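14 January 2022, workshop notebook, Sison score

Long day, good day, and I want to get it down before I forget which version of the second movement we ended up liking. The short answer is version C, the one where the low strings come in late and the tape part is already running. I know I argued for A all through the fall. I take it back, and whoever wrote "told you" on the whiteboard is welcome to leave it there.

We started with the Cistgate stems, all of them bounced fresh last night from the Stemomum session so that we'd have the same start point on every file (the August bounces were all over the place, and I spent most of a morning back then nudging things by ear). They line up now. The whole second movement is 1397 bars if you count the repeats written out, and I've kept the old bar numbers in pencil on my copy of the score for anyone still working from the earlier print. Please don't erase them yet!

The big problem was still the clash between the clarinet and the tape at the top of the slow section. I'd been treating it as a tuning thing, and I tried pitching the tape down a hair, then up a hair, and it went from sour to a different kind of sour. What helped in the end was a gentle dip at 1000 Hz on the tape only, fairly wide, and pulling the left speaker in a little. The clarinet suddenly had somewhere to sit. I also rolled off everything under 50 Hz on the tape, which took away that stage rumble we kept blaming on the building.

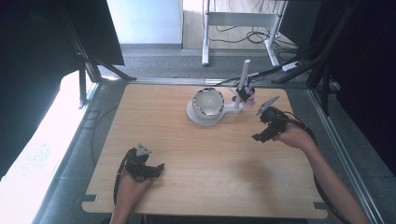 Corinth Aldeway

After lunch we ran the transition into the finale, which I've been dreading, and it went better than I had any right to expect. The dancers' cue is the trouble spot. They need to hear the bell sample clearly, and the bell sample comes right on top of the loudest brass chord in the piece. Moving the bell earlier by a beat works on paper and feels awful in the room, like somebody knocking before they've reached the door. So for now the bell stays put, and there's a second, softer bell in the monitors only, two beats ahead, so the dancers get their warning and the audience gets the chord. I'd love opinions on this from anyone who sits in on the next run. I've listened to it so many times that I can't tell if the soft bell leaks into the front rows.

The Roltard reverb is lovely on the chorus and much too much on the solo voice. I had it at 100 percent wet for a joke and then kept a bit of that for the very last phrase, where the voice is supposed to feel far off anyway. Everywhere else it's barely on. Settings are saved under "finale soft" in the shared folder, and the older "finale big" is still there if we miss it.

A few things to carry over:

The harp part has a page turn in the worst possible place, right before the glissando. Needs a fold-out or a re-copy.

Tape cue 4 still has a click at the front. I put a short fade on it and the click is smaller, so it may be in the original recording. Go back to the raw take and listen there.

Check whether Cistgate wants the program note with the long title or the short one. I've been writing both and it's getting silly.

Ask for the better music stand lights. My eyes are not what they were in the spring.

Next session I want to start straight from the finale while our ears are fresh and leave the first movement alone, tempting as it is to keep fussing with the opening. Bring the pencil score and the spare headphones.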